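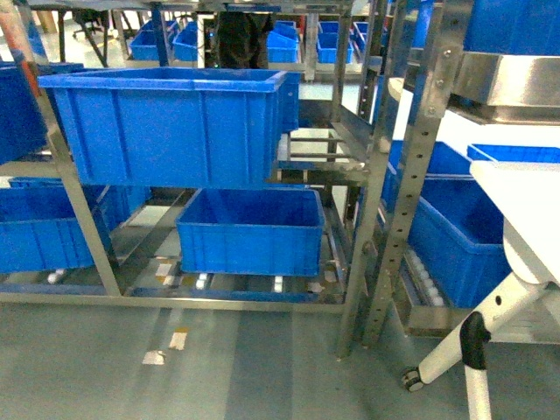 Why does a book that is on the shelf in Wakville need more than a week to reach me in Okabe, when I could drive there and back in an afternoon? The question reached the Clildale Library Cooperative in November, in a comment left on the online catalog, and several similar ones have come in at the service desks. It deserves a full reply, particularly as the delivery arrangements between our branches are about to change.

When a cardholder places a hold, the request does not go at once to the branch that owns the item. It first joins a list that is printed at each branch before opening. Staff take the list to the shelves, look for each title, and check the items they find out to the transit account. An item that cannot be found is marked as missing from the shelf, and the request passes to the next branch that owns a copy. This step alone can add two days, and the catalog does not show it. During that time the status line reads "Pending," whether the book is being looked for in Wakville or has already been given up there and is being looked for in Clildale.

Once an item has been found it waits for the courier. Under the present contract the courier calls at Okabe less often than at the larger branches, and everything that travels between Okabe and Wakville is first taken to Clildale for sorting. A book leaving Wakville in the morning therefore reaches Clildale the same day, is sorted in the evening, and then waits for the next Okabe run. Most of the delay our reader noticed took place at this point.

Last month the Cooperative reviewed the holds that had passed through Clildale on their way to Okabe. There were 397 of them. The longest took 10 days from request to pickup shelf, and in that case the item had been sent to the wrong branch once and had to come back through sorting. The review also covered holds going the other way, out of Okabe, which came to 423. Members of the Board had assumed that the small branch mainly borrowed from the large ones. The figures do not support that assumption, and they were an important part of the decision described below.

From the start of the new contract period, the courier will travel a revised route. The van will leave Clildale at 7:30 a.m., stop at Gimwood and Wakville, and continue directly to Okabe before returning. Items moving from Wakville to Okabe will be handed over on the same run and will no longer pass through central sorting. Items moving in the opposite direction will still go by way of Clildale, as the van reaches Okabe last. The Board considered a second van and a reversed route on alternate days. The second van was beyond the present budget. The reversed route was tried on paper and would have brought deliveries to Gimwood after the branch closes for the midday break.

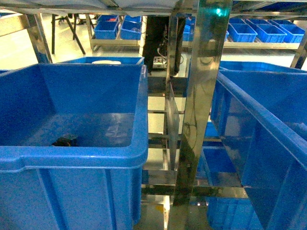

The new route will also affect the hours at which holds become available. At Gimwood and Wakville, newly arrived items should be on the pickup shelf by noon. At Okabe they should be ready by 3 p.m. Cardholders are asked to wait for the notice by e-mail, text, or telephone before coming in. A status of "In transit" means only that the item has left the lending branch — it may still be on the van or waiting to be checked in.

Pickup periods remain unchanged. A hold is kept for one week after the notice has been sent, and staff can extend this once if asked before the period ends. Cardholders who will be away may suspend a request through the online account without losing their place in line. The option is listed under "My Holds" and is used less than it might be. A suspended request becomes active again on the date chosen by the cardholder, and the date can be altered at any time.

Some kinds of material will continue to move more slowly. Large-print sets and book club kits are booked by date and are sent so as to arrive shortly before the booking begins. Local history items do not leave the Clildale reading room, although staff will copy short extracts on request and send them with the regular delivery. Museum passes are issued only at the branch that holds them. Newly published titles are reserved for cardholders of the owning branch for their first three months, a rule on which opinions differ and which the Board will take up again in the spring.

Several readers have asked whether returns made at a branch other than the lending one are treated as late if the courier is delayed. They are not. An item is considered returned when it is checked in at any branch, and the time it spends traveling home is not charged to the cardholder. Items placed in an outside book drop after closing are checked in the next morning and dated to the previous day. Anyone who finds a charge on an account that does not agree with this should speak to staff at any desk or use the account inquiry form.

Branches have been asked to follow one practice more strictly than before. Every item in transit must carry a printed slip with the name of the destination branch in full. Handwritten slips and the old two-letter codes have been a frequent cause of misdirected items, and "OK," the code for Okabe, was more than once taken to mean that an item had been checked. Remaining pads of the old slips should be used as scrap paper at the branch and should not be sent back to Clildale.

Cardholders can help by removing personal bookmarks, receipts, and notes before returning an item. Discs should be in their cases. Branches hold found objects for a month, but an object that turns up in Gimwood may have been left in a book borrowed in Wakville, and matching it to its owner is rarely possible.

Comments on the new route may be left at any service desk or through the online catalog. The Board will look at delivery times again once the route has been in use for three months, and the results will be printed in this newsletter together with any changes to the Okabe schedule. Printed copies of the timetable are available at all four branches, and a large-print version can be requested at the desk.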